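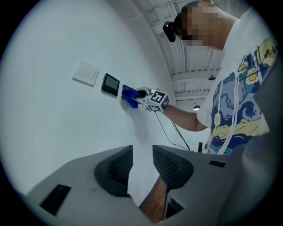 Every fall I say I'm going to do the walls and every fall I do the floors instead. This year I did the walls. More exactly, I did the parts of the walls that people touch, which in our apartment means the light switches, the door frames, and the two dark panels by the dining table.

The panels came with the place. One is a control panel with a greenish screen. I'm still not sure what the other one was put in for. The previous tenants left a folder with a Huvden manual in it, 340 pages, and I have read 9 of them. They show every fingerprint. The switch plate next to them is plain white plastic with one big rocker, and it hides dirt a lot better until you look at it from the side. Then you see a gray smudge right where everybody's thumb lands.

I used to spray cleaner straight on the switches. Amerley Akpalu, who lives upstairs and used to clean offices, saw me do it once and told me to stop. Spray goes in behind the plate. Now I put a little on the cloth and keep the bottle away from the wall.

What I use:

- a blue cloth with a little hanging loop or tag on it
- plain water for the panels
- a drop of dish soap in water for the switch plates and door frames
- a dry corner of the same cloth to finish

The cloth is from a Folorero multipack. I've washed them more times than I can remember and they still pick up dust fine. No fabric softener. I ruined a set that way in our last apartment and spent a month pushing the dust from one end of the shelf to the other.

Go easy on the panels. I start at the top edge and work down without leaning on them, and I leave the wall around them for last. Ours is painted in a flat white that goes shiny if you scrub it, and there is already one shiny patch in the hallway that I think about more than I should.

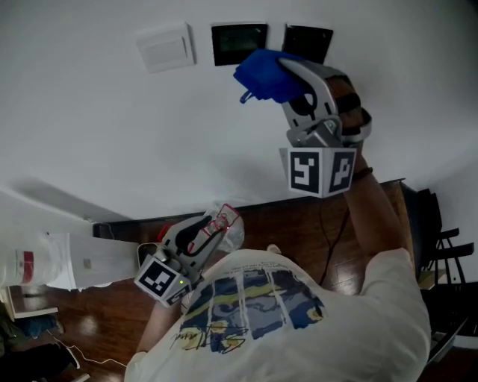

The table got done too. It's dark reddish wood with a glossy top, and the back edge sits against the wall, so whatever comes off the panels lands there. I bought it from a shop called Amaral when we moved in, and it was the one thing I paid real money for. Plastic bags and wrappers collect on it all week. I throw those out before I wipe anything, otherwise I just end up lifting them and putting them down again.

The door frames took the longest. The bathroom one had a dark band at hand height that needed soap twice. I didn't get to the closet doors, and the baseboards are staying the way they are until October.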